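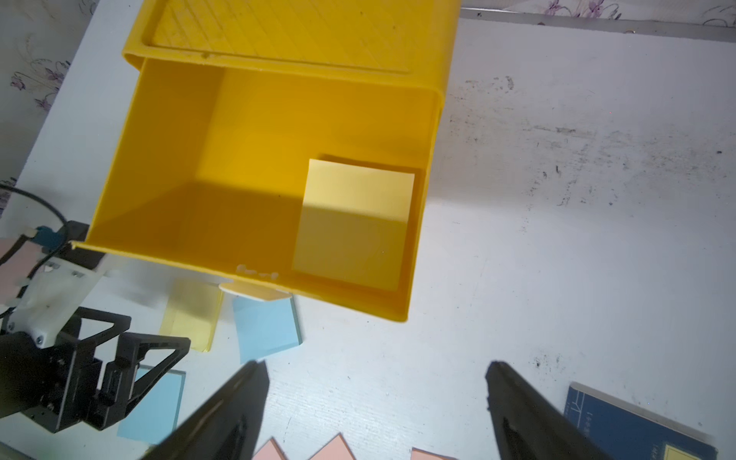 Grelance wall pointer

Dulla Home / Indicators / Grelance

The Grelance is a round wall dial with one moving hand. It shows a single piece of information that you would otherwise look up on your phone: how long until the next bus, how much rain is expected today, how full the shared calendar is, or whether somebody is home. You pick one source and the hand follows it. It has no screen and makes no sound, and the only light on it is a small setup lamp on the back.

The dial is 165 mm across and sits close to the wall. It hangs on one screw, or it can stand on a shelf using the folding foot behind the face.

How it works

The hand is driven by a small geared motor. Every few minutes the dial asks the Flilside bridge for a new value and moves the hand if the value has changed. Small changes are ignored so the hand doesn't twitch back and forth all day. You can set how small is small on the bridge's settings page.

If the connection drops, the hand goes to the rest mark at the bottom of the face and stays there until it comes back. We did it this way after early users told us they had been trusting a bus time that was hours old.

Turning the outer ring by hand switches between the sources you have saved. The dial holds up to five. The ring clicks once for each source, and the hand swings to the matching mark on the rim before it goes on to the reading.

Faces

Faces are printed card and sit behind a clear cover that twists off. Three come in the box: minutes, percent, and a blank one to write on with pencil or felt pen. A lot of people end up using the blank one. Our designer, Zamfira Marinescu, keeps hers in the kitchen marked "quiet," "busy" and "don't ask," linked to the family calendar.

A template for printing your own faces is on the support page. Use card of 300 gsm or lighter. Anything heavier can rub on the hand.
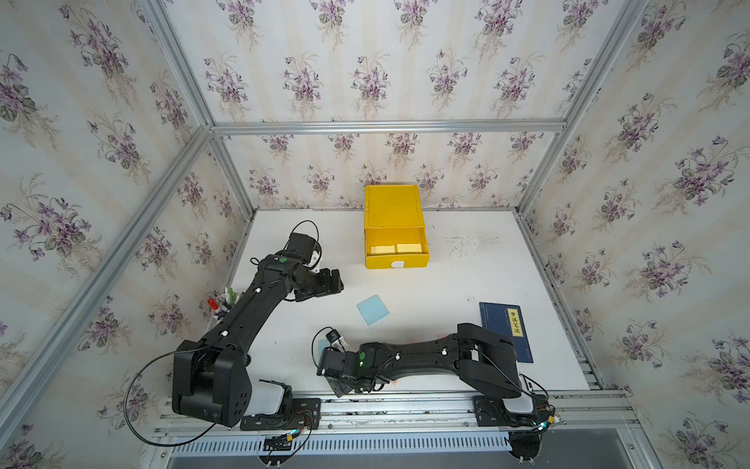
Setting up

1. Plug the Flilside bridge into your router and wait for its light to stay on.
2. Connect the dial to power with the cable supplied and hold the button on the back until the setup lamp blinks.
3. Open the bridge's settings page in a browser on any computer or phone on the same network. The dial appears in the list under the number printed on its back.
4. Choose a source, then type in the lowest and highest values you want the face to show.
5. Press Test. The hand should sweep from one end to the other and return.

If the hand stops short during the test, take off the cover and check that the face card is flat and seated under all the tabs.

After setup the settings page is only needed when you want to add or change a source. There is no account to create.

What's in the box

Grelance dial
Minutes, percent and blank faces
USB power cable, flat, white
Wall screw and plug
Printed instructions

The Flilside bridge is sold separately. One bridge can run several dials, and it also works with our older Garside shelf lamp. The Garside plug adapter does not fit the Grelance. Please use the cable supplied.

Specifications

Diameter: 165 mm
Body: painted steel, white or dark green
Cover: clear acrylic
Power: 5 V over USB, power supply not included
Saved sources: 5
Connection: wireless, through the Flilside bridge
Use: indoors only

Care

Wipe the body and cover with a dry cloth. Don't push the hand around with a finger while the dial is powered, as this can slip the gears. If it does get knocked, run the test again and it will find its place.

Questions we get

Can it show two things at once?
No. We tried a version with two hands and people had to stop and work out which was which. If you want two readings side by side, use two dials.

Does it tell the time?
It can point to the hour if you make a face for it, but a clock will do a better job.

Will it work if the internet is down?
Sources on your own network, such as a door sensor or a thermometer, will carry on. Weather and transit will go to the rest mark.

Is the motor loud?
You can hear it faintly in a silent room when the hand makes a long sweep. For a bedroom, turn on slow movement in the settings.

Availability

White is in stock. Dark green is back in July. Spare hands, covers and face cards can be ordered from the parts page.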